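4.2 Datenerhebung mit der Handgelenkkamera

Bevor wir zu den Ergebnissen kommen, möchten wir etwas ausführlicher schildern, wie die Aufnahmen entstanden sind, auf denen alles Weitere beruht. In vielen Arbeiten zur Lageschätzung aus Nahaufnahmen wird dieser Schritt in zwei Sätzen abgehandelt, und wir haben beim Nachbauen fremder Versuche oft genug bedauert, dass gerade die Kleinigkeiten fehlten. Wer es eilig hat, kann mit Abschnitt 4.3 weitermachen und bei Bedarf zurückblättern.

Der Datensatz, den wir im Folgenden Rundolis nennen, umfasst 1.462 Einzelbilder aus der Kamera am Handgelenk des Roboters. Gearbeitet wurde mit Kartonobjekten auf einer weißen Unterlage mit dunklem Linienraster. Karton ist für unsere Zwecke ein dankbares und zugleich ein recht eigensinniges Material: Er ist matt, also kaum durch Glanzlichter gestört, dafür bietet er auf großen Flächen fast keine Textur, an der sich ein Merkmalsverfahren festhalten könnte. Die brauchbare Information steckt vor allem in den Kanten, und von diesen verdeckt der Greifer je nach Stellung einen beträchtlichen Teil (Abb. 5a und 5b).

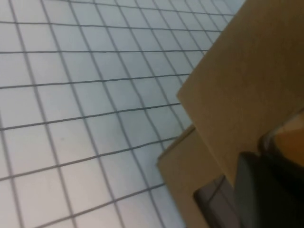 Abb. 5a: Blick der Handgelenkkamera auf Raster und Karton, Greifer unscharf im Vordergrund.

Für die Schätzung der Kamerapose verwenden wir zunächst allein das Raster. Die Linien werden mit einem subpixelgenauen Kantenfilter gesucht, anschließend zu zwei Scharen gruppiert und über ihre Fluchtpunkte ausgerichtet. Das klingt einfacher, als es in der Praxis war. Unsere erste Fassung, die noch auf geraden Liniensegmenten beruhte, verlor in Bereichen mit leicht welligem Verlauf regelmäßig den Anschluss und zählte dann eine Zelle zu viel oder zu wenig. Hacer Toprak hat deshalb die Segmente durch kurze Splines ersetzt, deren Krümmung bestraft, aber eben nicht verboten wird - eine kleine Änderung, die uns im Rückblick mehr gebracht hat als manche der größeren.

Eine Einschränkung müssen wir gleich dazu nennen. Bei flachem Blickwinkel rücken die Linien im hinteren Teil des Bildes so eng zusammen und verlieren so viel an Schärfe, dass ihre Zuordnung mehrdeutig wird. Wir gewichten daher jede Linie nach ihrem lokalen Abstand zur Nachbarlinie und lassen sie unterhalb einer festen Schwelle ganz aus der Optimierung heraus. Nach dieser Auswahl blieben 1.186 Bilder übrig, für die eine eindeutige Pose berechnet werden konnte. Die übrigen haben wir nicht gelöscht; sie dienen in Abschnitt 5 als schwierige Teilmenge, und wir möchten alle, die mit Rundolis arbeiten, herzlich ermuntern, sich gerade an diesen zu versuchen.

Der zweite Baustein ist die Trennung von Objektkante und Schattenkante. Weiche Schatten auf der weißen Fläche haben wir bewusst zugelassen, auch wenn eine gleichmäßigere Ausleuchtung die Zahlen sicher verschönert hätte. Unser Kriterium nutzt den Umstand, dass das Raster durch einen Schatten hindurch verfolgbar bleibt, an einer echten Objektkante hingegen abbricht. Buppha Paisan und Kamol Onsri haben dafür ein kurzes Kontinuitätsmaß entworfen, das entlang jeder Rasterlinie berechnet wird und nur 2 freie Parameter besitzt.
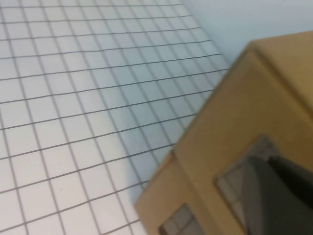

Abb. 5b: Greifer an der Vorderseite des Kartonmodells, Fensteröffnung teilweise verdeckt.

Die Parameter wurden auf 20 zurückgehaltenen Bildern eingestellt und danach nicht mehr angerührt. Dass diese Teilmenge klein ist, wissen wir, und Elaine Batista hat uns in einer frühen Fassung des Manuskripts freundlich, aber deutlich darauf hingewiesen. Wir haben die Einstellung daraufhin mit anderen Ziehungen wiederholt und fanden keine Verschiebung, die an der Rangfolge der Verfahren etwas geändert hätte.

Etwas heikler ist der Umgang mit dem Greifer selbst. Im Nahbereich ist er stark unscharf, und eine feste Maske, wie wir sie vom Verfahren Timham übernommen hatten, schneidet je nach Öffnungsweite entweder zu viel oder zu wenig weg. Wir berechnen die Maske deshalb aus den Gelenkwinkeln und erweitern sie um einen schmalen Saum, in dem Kanten nur mit halbem Gewicht eingehen.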